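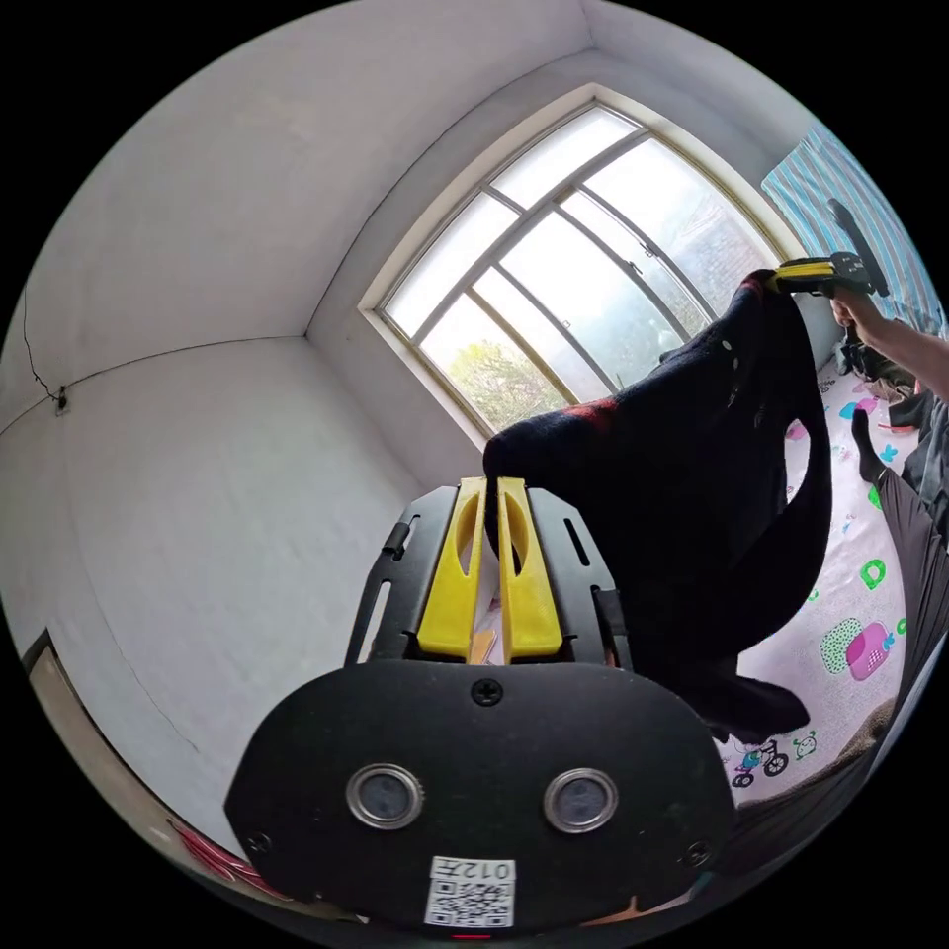 Yellow gripper fingers with a narrow gap between them.

Tramberg Rate Log

Daily timekeeping records from 60 mechanical wristwatches, worn by real people and compared against network time. If you have ever argued over whether a watch gains overnight with the crown up or the crown down, this one is for you, and I hope you have as much fun with it as I've had!

Maintainer: Amedeo Pagano
Status: active, new rows added every month
Format: CSV, UTF-8, comma separated, one header line

What's in it

Each row is one reading. A wearer looks at the watch, looks at the reference clock, and writes down the offset in seconds. Do that morning and evening for long enough and you get a lovely picture of how a watch really runs on a wrist and on a nightstand, with all the missed windings and long weekends left in.

The log covers seven calibers. Most of the watches are from two small makers, Hinomine and Escobedo, simply because the owners who joined first were fans of those two and talked their friends into it. The rest are a mix of older hand-wound pieces, and those turned out to be my favorite part of the whole set. Their curves are all over the place.

Files

readings.csv — the full log
watches.csv — one row per watch, with caliber, winding type and last known service
wearers.csv — wearer code, dominant hand, desk job yes or no
sample.csv — 1000 rows drawn from readings.csv, handy for trying things out before you load everything
notes.txt — free-text remarks from wearers, very lightly edited

Columns in readings.csv

watch_id: matches watches.csv
wearer_id: matches wearers.csv
read_at: local time of the reading, 24-hour clock
tz: time zone at the moment of reading
offset_s: watch minus reference, in seconds. Positive means the watch is ahead
rest_position: one of five values: dial_up, dial_down, crown_up, crown_down, crown_left. Blank if the watch stayed on the wrist
wound: yes, no or unknown
reset: yes if the wearer set the watch right after this reading

Please look at the reset column before you do anything else. A rate worked out across a reset is meaningless, and it's the first thing that bites everybody (me included, for most of February).

How the readings were taken

Wearers used a small phone app called Usance, which shows a ticking reference second and has a big button to press when the seconds hand passes twelve. The app stores the offset to a tenth of a second. Human reaction time is in there too, of course. We looked at repeat presses by the same wearer and the spread is small next to a day's drift, so for daily rates it hardly matters. For anything shorter than a few hours I'd be careful.

Nobody was asked to treat a watch any differently from usual. People golfed in them, slept in them, left them in a drawer.

Cleaning

Readings with an offset beyond half an hour were dropped as time zone slips. Double presses were merged, keeping the second one. A stopped watch gets a blank offset and a remark in notes.txt. Nothing was smoothed or filled in — gaps are real gaps.

Good uses

Comparing rest positions for a single watch. Looking at how rate shifts as a hand-wound mainspring runs down. Teaching: the sample file makes a great first homework set for a course on messy time series. I would also love to see someone try to guess the wearer from the drift alone!

Less good uses

Please don't rank makers with it. The watches weren't picked at random, service history is patchy, and several of the Escobedo pieces share one very energetic owner who plays the drums. The set says nothing useful about water resistance, shocks or magnetism either.

Known problems

Watch W-H7 changed hands partway through. The wearer code changes at the handover, but the nightstand changed too, so treat it as two watches.
The tz field is wrong in places for wearers who crossed a border and didn't let their phone update.
crown_left and crown_down got mixed up by at least one wearer early on. Rows I'm sure about are fixed, and the others carry a remark.
Service dates in watches.csv come from the owners' memory.

Privacy

Wearer codes are random. Serial numbers and purchase details were never collected. Remarks that named a person or a street were trimmed.

License and credit

Free to use, share and change, with credit to the Tramberg Rate Log. If you make a chart, send it over. I keep a folder of them.

Contributing

New watches are welcome, especially hand-wound ones and anything with a slow beat. Open an issue with the caliber and how you usually store the watch at night, and I'll send back an ID and a setup code for Usance. Morning readings before 9 are the most useful, but take what fits your day.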